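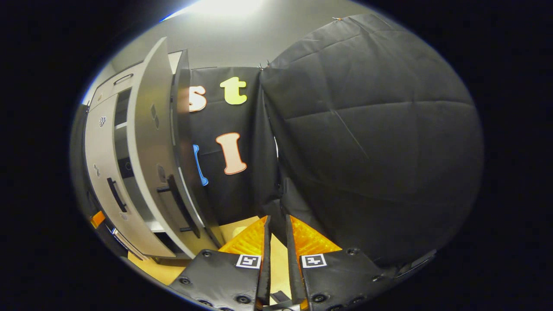

**Can a school club use the Gratora kit without its own workshop?**
A club needs one table, a wall outlet and a cabinet that locks. All assembly is done with the hand tools supplied.

## Gratora Hand-Held Gripper Kit, Club Edition

The Gratora kit is supplied by Bimumach to schools and student clubs entering the household tasks class of the Siscombe competition. Students guide the two-finger gripper by hand through a task and submit the recordings with their written report.

**Features**

- Black finger plates with rows of screw holes
- Orange ridged pads at the fingertips
- One square black-and-white marker on each finger
- Wide-view camera – mount included

**Practice tasks**

The course booklet begins with opening and closing cabinet doors, then moves on to drawers. Teams should complete the door exercises before attempting the timed round.

**Ordering**

| Item | Part no. |
|---|---|
| Club kit | 202 |
| Spare pad set | 202-P |

Each kit serves one team and carries a warranty of 2 years. Over 1,000 kits have been delivered to date. Orders for the next season close in June – schools in the Eze program should order through their program office. Replacement pads may be ordered at any time.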